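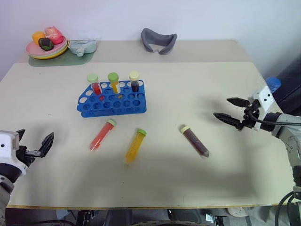 Tube sorting at the Mistville bench: three in the rack, three still to go.

Four hundred goes at putting a tube in a rack

Thursday, January 25, 2024

Members who pay their subscription partly to hear what the automation money is doing will want to know that the Mistville bench has been busy. Since August it has been collecting examples for Skiltevar, the learning system that is meant, one day, to tidy a lab bench without being told where everything is. I went to have a look. I came away better informed and only slightly less doubtful.

The job is easy to describe. Tubes of coloured liquid lie on a table with a blue rack behind them. A person steers the two arms through picking up each tube, turning it upright and lowering it into a hole. The cameras and the joint positions are recorded from start to finish, and that makes one example. Then the tubes are laid out again, a bit differently, and off they go. The target for this task is 400 examples. On the day I visited they had just passed 200.

The case for doing it this way is that nobody has to write down the rules. A tube lying with its point towards you needs a different grip from one lying crossways, and spelling out every angle by hand would be a miserable job. Show the system enough cases, the argument goes, and it will find its own way between them. Fair enough. I have sat through enough talks on the old method to know it had its troubles too.

My difficulty is with the word "enough". Four hundred is a round number and I asked where it came from. The answer was that the Droreseo project used 400 for its cup-stacking task and got a result people were happy with. A cup is not a tube. It has a wide mouth, it stands up by itself and it forgives a clumsy hand. A tube with a pointed end does none of those things, and the hole it has to go into is not much wider than it is. I would have liked to see a small trial at 50 or 100 before anyone settled on a figure, and I said so.

Then there is the question of what varies. The tubes move about from one example to the next and so do the colours. The rack gets turned a little. Other things are left at the back of the table on purpose, such as the placemat with its stack of plates and bits of play food, so that the system learns to leave them alone. I think that is sensible and more groups should do it. But the wall is white every time, the table is the same beige table, and the rack is always blue. If Skiltevar ends up learning that tubes go towards the blue thing, we will find out the first time somebody gives it a different rack, and probably in front of visitors.

The matching of colours worries me for the same reason. In the layout at the top of this item there is a red, a yellowy orange and a dark brown standing in the rack, and the same again lying in front of it. It looks very neat. Real benches in my experience are rarely so obliging, and I would like a good share of the remaining examples to have odd numbers and mismatched tubes.

On the practical side, a steady operator gets through 15 examples in an hour, and 8 on a bad day. Steering two arms at once is tiring and it shows in the recordings. Late in the afternoon the movements get jerky, the grippers hover, and there is a good deal of going back for a second try. At present fumbles are kept as long as the tube gets home in the end. The team's view is that a system should see how a mistake is put right. Mine is that it may just as well learn to fumble. Neither of us has any evidence yet – the split between clean and messy recordings is being noted, so it could be tested later for very little extra work. I hope it will be.

The Nishimura bench is due to try the finished system on its own table, with its own lighting and its own clutter. I regard that as the only test worth waiting for. A good score at Mistville, on the table where every example was gathered, will tell us that it has a good memory.

A list of the layouts used so far is available to members on request. Suggestions for awkward ones are welcome, and should reach the bench before the last hundred examples are begun.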